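# Genier disassembly cell, after 2 months at Clovcombe 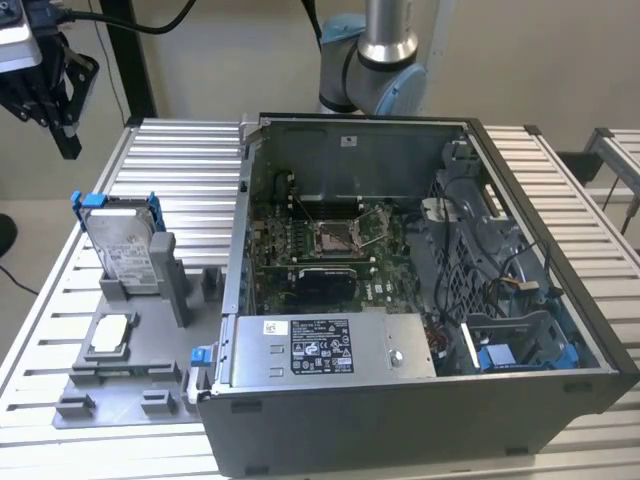
Who decides what the robot does when a case is different from the last one?

The person at the bench decides. The Genier stops, the lamp goes yellow, and one of us chooses on the screen: skip, try again, or take the part by hand.

I work in the refurbishing hall of Clovcombe, where we open old office computers and save what can be sold. Before the cell came, each of us opened 54 towers in a shift. My wrists were sore by three o'clock. Now I prepare the case, lay it on its side and check the parts that come out.

What I like: the printed tray. The processor has its own square pocket, and the hard drive stands upright in a slot, still in its blue caddy, so I can read the label without touching it. We had an Eynon tray before and the drives fell over in it.

What I like less: cables. The software from Prestelent is slow to learn a new model, and the manual is translated badly. I am not English myself and even I could see it. Also the replacement fingers cost 2,000 pounds for a set, which I find too much.

For the people it is a mixed thing. The work is lighter, but I talk less with my colleagues, because we stand further apart. The training was one afternoon and it should be longer.

I give it four stars of five. A small workshop should wait for a cheaper version.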